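The Sorting

By March the divorce was final in every respect except the drawer.

It was the one under the oven in the Emdale apartment, and it held whatever two people put down over 11 years and didn't want to discuss. Wael Ramadan had been given custody of it. His lawyer called this a win.

He drove it home on the passenger seat, belted in, and went out and bought three bins. The woman at Flomon asked what they were for. He said batteries. She said they also came with lids, and he said he wasn't ready for lids.

His system was simple – keep, toss, mail to Seyoum. By ten that night he had filled out the labels in block capitals, made tea, let the tea go, and read the warranty for a toaster they had never owned. He found a key to apartment 613. They had lived in 70. He thought about that key for longer than a key deserves, and then he put it back in the drawer and took a walk.

When he came in, the bins were waiting on the white table like a jury that had already eaten. 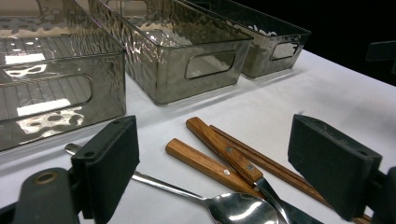 Three bins, smoky gray, handles cut in the ends.

He rang Seyoum at midnight.

"Did we know anybody in 613?"

"You called me about a number?"

"I called you about a key."

She was quiet, and he could hear her own television, which had been his.

"Toss," she said.

He wrote KEEP on a fourth label and went looking for something to stick it to.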